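Edska Community Help
Home and Workshop > Wood care > Finishes

Oil finish remains tacky on a maple work surface

Posted by Dimitrov, January 2023

I am responsible for the upkeep of a shared kitchen in a residential building. Last October the maple counter section beside the sink was sanded and treated with a food-safe mineral oil. A second product, a blend of oil and beeswax, was applied the following day. The surface has remained slightly tacky ever since, and it picks up lint from dish towels. Residents have also reported a faint stale smell near the back edge.

The section is made of wide glued planks and was purchased secondhand, so the original finish is unknown. I would like to know whether the existing coating may be removed without sanding the surface again, and which finish is suitable for a surface that is wiped down several times a day. The building rules do not permit strong solvents indoors.

3 replies

Premel
Member, 766 posts

A tacky surface after this length of time generally indicates that too much wax blend was applied, or that it was applied before the mineral oil had soaked in. Mineral oil does not harden. Any excess remains in the upper layer of the wood and keeps the wax soft.

The following procedure is recommended. Warm the surface gently with a hair dryer, working in small areas, and wipe away the softened wax with clean cotton cloths. Replace the cloths frequently. When they no longer pick up residue, wash the surface with warm water and a small amount of dish soap, dry it at once, and leave it uncovered overnight.

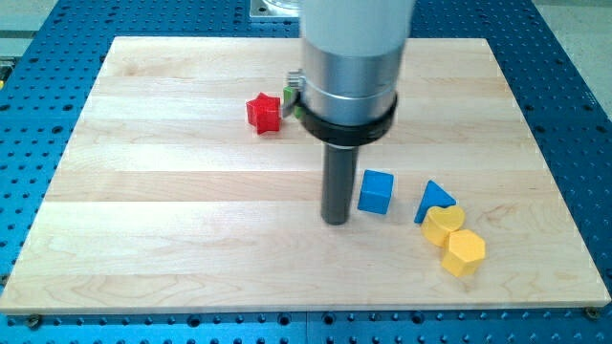
Maple is a dense wood with small pores, and it accepts considerably less oil than most people expect. One thin coat, left for 20 minutes and then wiped completely dry, is sufficient for routine maintenance. Wax should be applied only after a full day has passed, and it should be buffed until a clean fingertip leaves no mark.

The smell requires separate attention. Mineral oil does not turn rancid, but certain cooking oils do. Please confirm whether residents have been treating the surface with products from the kitchen.

Amevel
Member, 258 posts

Just sand it. 120 grit and then 220. The wax will clog the first few sheets, so buy extra.

Dimitrov
Original poster

Thank you for both replies. The hair dryer method was carried out on one half of the surface and a large quantity of wax was removed. I have also confirmed that one household had been applying sunflower oil near the back edge. A notice has been placed by the sink. The second half will be treated next week, and the new coat of oil will be postponed until the smell has cleared.

This topic has been viewed 2000 times.
2 members found Premel's reply helpful.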